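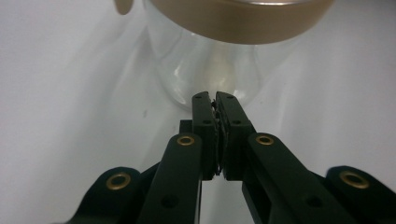
## 4. What the callbacks looked like up close

I went into this part of the study expecting the ants to be the story. I'd spent most of September reading service tickets from Kelirine, the pest control company that let me follow its technicians, and the tickets talk about ants constantly: ants at the sink, ants behind the dishwasher, ants again. A callback, in case you skipped Section 2, is any visit a customer asks for between two scheduled ones, at no extra charge. Kelirine pays for those visits itself, so its branch managers care about them a lot (one had the weekly count taped to the side of a filing cabinet).

The set I worked with has 46 accounts, all of them small restaurants and cafes served from the Jistitz branch. I dropped the bakeries early on. They get treated at night under a different contract, and I couldn't ride along without wrecking my own sleep and probably theirs too.

### 4.1 Riding along

My rides all went more or less the same way. We'd park, the technician would open the account in Vukemo (the scheduling app the branch uses), and there'd be a short note from the last visit. Sometimes the note was great! It said which baseboard, which bait, what the manager on site had promised to fix. More often it said "serviced, no issues" and that was it. I started copying these notes word for word into my field book, which annoyed me at the time and became the most useful thing I collected.

Of the 46 accounts, 19 had at least one callback during the study. I sorted those 19 by what the previous note said, and I did it before looking at which technician had written it, so that I wouldn't be grading people I'd eaten lunch with. A note counted as "specific" if a stranger could walk in and find the spot it was talking about. I coded everything twice, a couple of weeks apart, and where I disagreed with myself I kept the stricter call.

The pattern I kept running into was a handoff problem. A regular technician goes on vacation, somebody else takes the route, and the new person has a thin note to go on. They treat the kitchen carefully and skip the corner where the trouble was. Then the phone rings. I saw this happen on 3 of my own ride-alongs, and I can't claim three is a big number, but each one was clear enough that the technician brought it up before I did.

### 4.2 Kitchens, dining rooms, and the form

The inspection form deserves a few lines, as it shaped a lot of what I could measure. Kelirine's form splits a restaurant into kitchen, storage, restrooms, and front of house. The first three have a good list of things to check. Front of house has one blank line, and technicians fill it however they like. I've seen "booths ok," I've seen a drawing of a planter, and I've seen nothing at all.

For the study I made my own front-of-house sheet with places where food and moisture collect, plus a box for decor. Decor was my catch-all. A clear glass piece with a gold-toned cap, like the one in Figure 1, would go in that box and stay out of the scoring. Soda stations, high chairs, and bus tubs got scored. If I were doing it over I'd probably score the host stand too, with the mints and everything.

Filling in my sheet took 20 minutes per visit, and I want to be upfront that this is time a working technician doesn't have. The Illés Street cafes were the worst for this. They sit close together, they all want to be done before lunch, and there's one loading zone for the whole block. So please don't read my sheet as a proposal. It was a measuring tool for me.

### 4.3 What I can't tell from this

I can't separate a thin note from a rushed visit. Someone who's behind schedule writes less and probably also inspects less, and my data has no good way to pull those apart. I asked the branch for the van location logs, they said no, and I understand why.

I also only saw technicians who had agreed to have me in the passenger seat. They knew I was interested in notes by the second week, and the notes got longer. I've left those later tickets in the set but marked them, and the next section runs the comparison both with and without them.

**Figure 1.** Clear, bulb-shaped glass with a wide, gold-toned metallic cap, against a pale background.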